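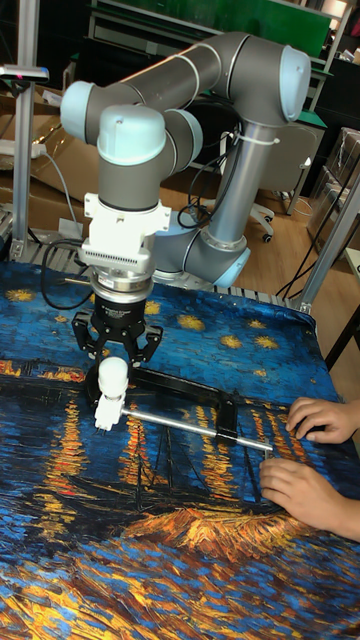 4.2 Wage Terms in Agency Crew Contracts

The second set of records covers 35 agency contracts held by two short-sea operators, Elitz and Murel. Of these, 19 set basic pay by the voyage and 13 by the calendar month; the remaining contracts used a daily rate. Segers argues that voyage pay shifts the cost of port delays onto the crew. Our records support this view for Murel, where waiting time in port was unpaid under nine contracts. Elitz paid a standby rate after the first night at berth.

Figure 3. The arm over the covered table, with its white mounting adapter below the wrist.

Renewal terms were less uniform. Kadlec found that ratings who signed again in December often accepted a lower overtime rate without written notice. Section 4.3 considers whether such changes were open to challenge by the union.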